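From: Reet Laur
To: hall-users list
Subject: Re: Floor resurfacing and the Wednesday classes

Ilze Paju wrote:

> Hi all,
> Before we sign anything I'd like to hear from the groups that
> use the big room. Gunent have quoted for a light sand and two
> coats of a water-based finish. Trornex want to take the whole
> floor back to bare timber and put down three coats, and their
> price is a fair bit higher. Both say the room has to be shut
> while they work and for some days afterwards.
> My questions are:
> 1. Can your group go elsewhere for a week in May, or two weeks
> if it is the full sand?
> 2. Does anyone have a view on gloss or satin?
> 3. Is the grit at the street door still as bad as it was in
> summer?
> I don't dance, so please don't assume I know what a floor is
> supposed to feel like.
> Ilze

Ilze, thanks for setting it out. I'll answer for the Wednesday folk dance class and for the Saturday morning kids, as Ignacio is away and asked me to cover his lot as well.

On question 1, a week is fine. Two weeks is harder but we can manage it. The school up the road will let us have their undercover area on Wednesday evenings, though it's concrete and I won't run jumping dances on it. We would do slow circle dances and teach the figures for the new set, and people with crook knees would sit out the second half. The kids can skip a week without any trouble. If it goes to two I would want to tell the parents before the holidays, as several of them pay by the term and will expect a credit.

My preference is still for the Gunent job. The floor was fully sanded the year Gebhard Zwahlen was running the bookings, and he told me then that the boards had perhaps two more full sands in them before the tongues started to show. I don't see the sense in using one of those up on a floor that is scratched but sound. The boards near the kitchen servery are another matter. Two of them move underfoot and one has a nail that comes up every winter. I'd ask Gunent whether fixing those is in the quote, and get the answer in writing. The last time we had tradies in for the floor that sort of thing was treated as an extra and we ended up with an invoice for $872 that took months to sort out.

I'd also ask both firms how long before we can put furniture back. Dry enough to walk on in socks and ready for a trestle table with a tea urn on it are very different things, and the playgroup will want their tables the first morning they are let in. 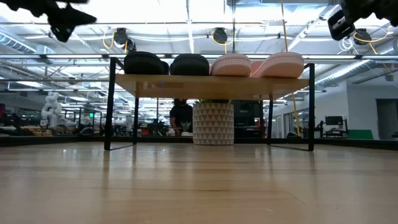
On gloss or satin, satin please. A gloss finish looks smart for a month and then shows every scuff, and under the ceiling lights it gets a glare that the older dancers complain about when they are trying to watch somebody's feet. Even a fairly soft finish will pick up the lights overhead, as the pale boards in the photo do, and that much is no bother to anyone. What matters more to us is grip. We turn on the ball of the foot, so the floor needs to let go a little, but the kids run and stop, so it can't be slippery either. Delia Daza's tap group wants something harder again and I'll leave her to speak for them. Whatever goes down, please ask for the product sheet so that whoever does the mopping uses the right cleaner. I am fairly sure the sticky patch by the stage was caused by somebody using a polish meant for lino.

On question 3, yes, the grit is still bad. The mat at the street door is too short. You take one step on it and the next step is on timber, and after rain you can hear the sand under people's shoes all the way across the room. I measured the doorway and priced a proper scraper mat at Ramanauskas, and for the full width of the porch it comes to $435, cut to size, with the rubber edge. Grolico have one for $709, but it is the recessed kind and we would have to cut into the concrete, so I don't think it is worth going into further. The cheaper one could be here before the floor is done, and I think it should be. There's no point in a new finish if we walk sand over it on the first night.

The other half of that is outdoor shoes. My class changes shoes on the porch and has done for years. The playgroup parents mostly don't, and I don't blame them with a pram in one hand and a toddler in the other, but a bench out there would help. There is one in the storeroom behind the stage that only needs two new screws. I can do that myself if somebody tells me where the storeroom key has gone.

As to money, my class can put in $2,000 from the fund we built up out of the spring dance. That was voted on last year as being for the floor, so I don't need to go back to them, but I would like it recorded that it is for the floor and the mat and not for general running costs. Ignacio Sarmiento thinks his group could match a portion of it. He will have to confirm that himself when he is back.

Two smaller things while I am writing. The piano needs to come off the floor during the work and it should not be dragged. Last time it was pushed to the stage end on its own castors, and the two grooves it left are still there. It needs a proper piano dolly and four people. Also, the heater timer in the big room is an hour out and has been since daylight saving finished, so it's coming on after we have all arrived in our coats. I don't have the code for the panel.

I can be there to let Gunent in for the measure-up any weekday before 3 pm.

Reet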